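# Skureo wrist clips: gripper comparison, kitchen set

Hi, and thanks for stopping by! I put this card together so you can decide whether the clips are any use to you before you pull the whole folder down (it's big, sorry). The short version is that I wanted to know which of two grippers I should keep on my arm for kitchen work, and I couldn't find anybody's side-by-side footage that matched what I do at home and in the shop. So I recorded my own.

There are 213 clips in all, split between two grippers. One is the Arnent, the other is the Jullolico, and both run off the same controller with the same speed limits. I drove everything by hand with the leader arm. No policy, no replay, just me and a lot of coffee.

## What you get

- one video per clip from the wrist camera
- joint positions and gripper opening, logged with the video
- a plain text note for each clip where I typed whatever I was thinking at the time

The notes are messy! I left them that way because I found myself going back to them more than to the numbers.

## Fast moves and blur

I kept the fast moves in. A lot of sets trim them out and then you train on something that never sees a swing between two spots, and your arm gets there on the day and has no clue. When the wrist rolls and travels at once, you get long smeared edges and a big dark finger across the bottom of the view.

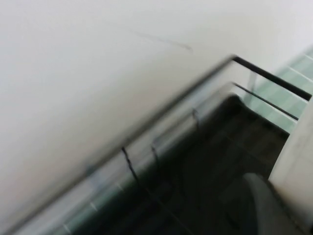

Mabli Pritchard wrote in to say that I should have locked the exposure before comparing anything, and that with auto exposure on, half of what I call a gripper difference could be a camera difference. She'd also like a shorter shutter and more light over the table, and she would throw out any clip where the arm moves faster than the camera can keep up with.

Fair on the exposure. I've locked it for the next batch, and the file called settings.txt now says which mode each clip used. I'm keeping the fast ones, though. If you agree with Mabli, filter on the speed column and drop anything over 200, and you'll have a calmer set.

## Dishes

Stacked plates are where I changed my mind about finger shape. I went in sure that thin tips would win, and I spent most of March fussing over them. 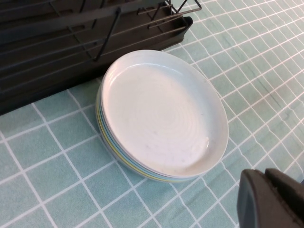
My trouble is always the approach. Come in too low and the fingertip drags on the cloth, come in too high and you close on air. The Arnent forgives a sloppy angle better, and the Jullolico is nicer once you have a grip. I'd pick the Arnent for plates and I'd want the other one back for cups.

## Known problems

- 3 clips have no joint log (I forgot to hit the button, they're listed in missing.txt)
- 7 clips have the old camera mount, which sits a little farther back
- gripper opening is in raw units on the Jullolico, so don't compare it straight across

If you find something else, open an issue and I'll get to it in the evening.

14 comments · 9 shares

Related

- Pettigrew controller: first setup notes
- Printing softer fingertips
- Skureo leader arm calibration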